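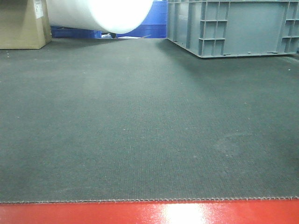

La alfombra de pruebas del club, con las cajas al fondo.

Quedé con Danai Lazaridis a media tarde y me recibió hablando, sin hola ni nada. Lleva el club de robótica Plollden, en Goratholm, y este curso sus alumnos preparan el torneo Nundance con un brazo al que llaman Manolakis (por un profesor de física, me cuenta riéndose).

«Al principio quieren que lo haga todo el primer día», me dice. «Que agarre, que ordene, que salude… Y yo les digo: primero, que baje recto». Le pregunto cuánto presupuesto tienen y se ríe otra vez: 2000 euros para todo el curso, y 331 ya se fueron en cables y tornillos. ¡En cables!
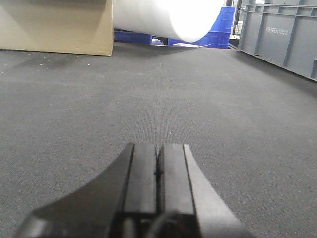

«Lo que más nos cuesta es la altura», sigue. «Si te pasas un poco, los dedos rozan la alfombra; si te quedas corta, cierran en el aire». Los chicos apuntan cada intento en una hoja compartida —van por más de 3068— y discuten por ella como si fuera un partido de fútbol. Son 6 en el equipo y cada uno tiene su teoría.

Yo quería saber si piensan ganar en junio. «Pienso que vamos a llegar con el código comentado», contesta Danai, «y con eso ya duermo tranquila». Después me pidió que le sujetara el portátil y siguió con lo suyo.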